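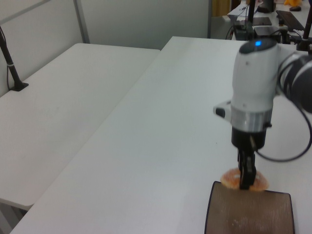
Can the Polden serving tray go in the dishwasher?

Wash it by hand in warm water with a little dish soap, then dry it with a soft cloth. Dishwasher heat will bow the base over time, and a bowed tray rocks on the table.

Polden Flat Tray, Translucent Brown

The Polden is a low rectangular tray for fruit, snacks and small plates. It is see-through brown, with a thin dark rim and slightly rounded corners. The base is flat all the way across, with no ribs or raised pattern, so crumbs and juice wipe off in one pass. On a white table the color reads as weak tea. On dark wood it looks much deeper, close to black in the evening.

We sell it mainly to cafes and office kitchens. It also does well at home as a place to put cut fruit while the rest of the meal gets made. Peeled mandarins, melon and grapes can sit directly on the surface. For berries that stain, use a sheet of parchment.

The rim is low. It will stop a grape from rolling off but it will not hold liquid, and a full glass should not be carried on it. If you need something with sides, look at the Alcantara, which comes in the same brown and has a rim 3 cm high.

Details

Item number: 306
Color: translucent brown
Shape: rectangular, flat base
Stacking: up to 15 trays
Sold: singly or in packs of 8
Food contact: yes, cold and room temperature foods
Microwave: no
Oven: no

Care

Use a soft sponge. The surface is glossy and a scouring pad will dull it. Fine lines from cutlery show up under overhead lights and can't be polished out, so cut on a board and move the food over afterward. Citrus juice is fine for the length of a meal. Rinse it off before putting the tray away, or it dries to a sticky film that takes some soaking to shift.

Stack trays dry. Two wet trays will hold together by suction and are hard to separate without bending the rim. If that happens, run warm water along the edge and slide them apart sideways — don't pry with a knife.

Packing and delivery

Single trays ship in a cardboard sleeve. Packs of 8 ship in a box with paper between each tray. Keep the paper if you plan to store them. Orders leave our Jillcombe warehouse within 3 working days. The next delivery of packs is due in August, and single trays are in stock now.

If a tray arrives cracked, send us a picture of the tray and the box within 15 days and we will replace it. You don't need to send the broken one back.

From customers

"Bought a pack for the staff kitchen. They get used every day for fruit and they still look decent. The rim shows fingerprints." — Wanda Whitlock

"Good size for our counter. Darker than I expected once it was on the walnut, but I kept it." — Reginald Bellamy

"Would like a clear version." — Thaddeus Hutchins

A clear version is not planned at present. The Terilia tray is the closest we have, in a pale smoke gray.

For orders of more than 15 packs, write to Hazel Halvorsen in trade sales and include your delivery address and the date you need them.

Page updated 27th July

We use cookies to remember your basket and to see which pages are visited. Accept all / Manage settings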